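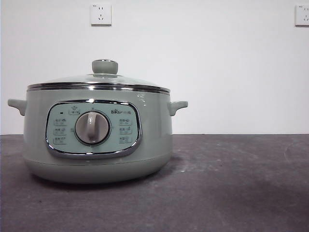
One reader in Tresto wrote in to say her gas and electric came to more than her food shop last month, and she wants to know why it took until August for anyone to do anything about it. Fair point. Others said much the same.

Anyway, the news. Households in Tresto and Nassar can now apply for a one-off payment towards energy bills - up to 300 per home, paid straight onto the meter or account. The fund is run by Mikora, the housing group, with money put in by the supplier Faler. Enough for roughly 2,000 homes, first come first served.

You dont have to be a Mikora tenant. Private renters and owners can apply too, so long as someone in the house gets a means-tested benefit or the meter is prepay. One payment per address. Lodgers should ask the main bill payer.

Forms online from 2pm, or on paper at the Nassar library desk. Bring a recent bill or top-up receipt and proof of address. Decisions within 17 working days, Mikora says, quicker where there's a baby or someone on medical equipment at home.

Phone line was jammed for most of the morning. Mikora says more staff are being moved accross to answer calls and that emails are getting a reply the same day.

No word yet on a second round in winter. Faler said it would look at the numbers first.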